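# Replay drift on wrist camera episodes - bad calib or bad time sync?

**birsen_d** - 9:40

Stuck on this since January. Handheld gripper episodes, wide lens on the gripper, tabletop stuff. Pose track looks clean, loop closes ok. But when I replay the jaw width channel against video it lags. Closing shows up in the log after the pads are already shut in the image.

Policy trained on it does what you'd expect, hovers and pinches late. Worst on thin soft things. Mask episodes are the ones I keep going back to, bc a late close there means no fabric at all. 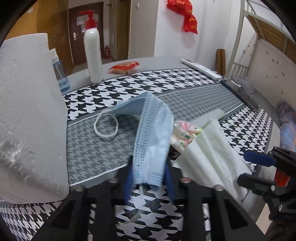

Timestamps first, always. Before you touch calibration or retrain anything, plot jaw width from the images against jaw width from the encoder and slide one until they line up. My money is on a constant offset. - Aaliyah

**birsen_d** - 9:58

did that on one episode. best fit 242 ms. which is huge?? then did a second and got something else so I stopped trusting it

**ataberk.y** - 10:15

Disagree it's constant. If two episodes give two numbers then the offset is per session, or the clock is drifting inside the episode. Fit slope AND offset. We had this in the Drarton loader, it stamped frames on decode and not on capture. Looked like random lag, was just the decode queue filling up.

Which loader version?

**birsen_d** - 10:21

Drarton yes. 2.13 I think, will check

**ilker_g** - 10:34

Going the other way here. Lens. You have strong curve at the borders, if you undistort with a pinhole model the pads land in the wrong place and your image width is garbage near closed. Then you fit time offset to garbage and get a differnt number every time. Fisheye model, redo, then talk about clocks.

**Aaliyah** - 10:41

Ilker the pads sit in the same spot in the image every time, camera is bolted to the gripper. Distortion gives you a bias in width. Same bias in every episode. Doesn't move the closing edge in time.

**ilker_g** - 10:47

Bias that depends on opening though. Nonlinear. If you threshold at a fixed width the crossing time shifts, and it shifts more when the close is slow. People close slow on fabric.

**Aaliyah** - 10:52

ok fair for thresholds. So don't threshold, cross correlate the velocity. Still not buying 242 ms out of a lens

**birsen_d** - 13:05

Back. Reran with velocity, 27 episodes, slope + offset like Ataberk said. Slope is basically 1 everywhere. Offset clusters in 2 groups and the groups match the recording sessions. So per session, no drift inside.

Also split out the open-jaw segments to get a clean zero for the width, that was half my noise. Segments like this one, both jaws apart and nothing gripped between the pads, just the tablecloth and that white cloth or tissue lying between and beyond them:
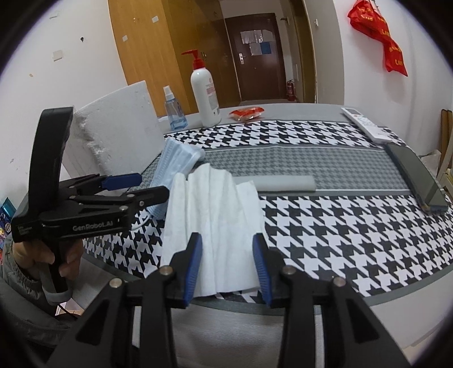

Took the median pad distance over those, used it as the open reference for each session instead of the one number in the config. Fit residuals dropped a lot. The config value was from an old set of fingers, my fault, I copied the yaml.

Still using the pinhole model btw. Will try fisheye tonight.

**ataberk.y** - 13:20

Per session = stamp at stream start. Check if the loader takes its t0 from the first decoded frame. If yes, patch is one line, use the container time.

**husnu** - 13:44

Side question, are you shifting width to match video or video to match width? Pose comes from the video side, so if you move the frames you drag the pose with it. Move the width only. Saw someone at Tivance shift everything and then wonder why the grasp height went off

**birsen_d** - 13:51

width only. but good point, pose is stamped by a separate node, never checked that one

**ilker_g** - 14:02

Check that one. And do the fisheye before you retrain, I'm not dropping it

**birsen_d** - 16:30

Loader does take t0 from first decoded frame. Patched, old offsets gone on both sessions, leftover is under one video frame. Fisheye run is queued, pose node tomorrow. Will post the plots when the retrain is done, leaving this open.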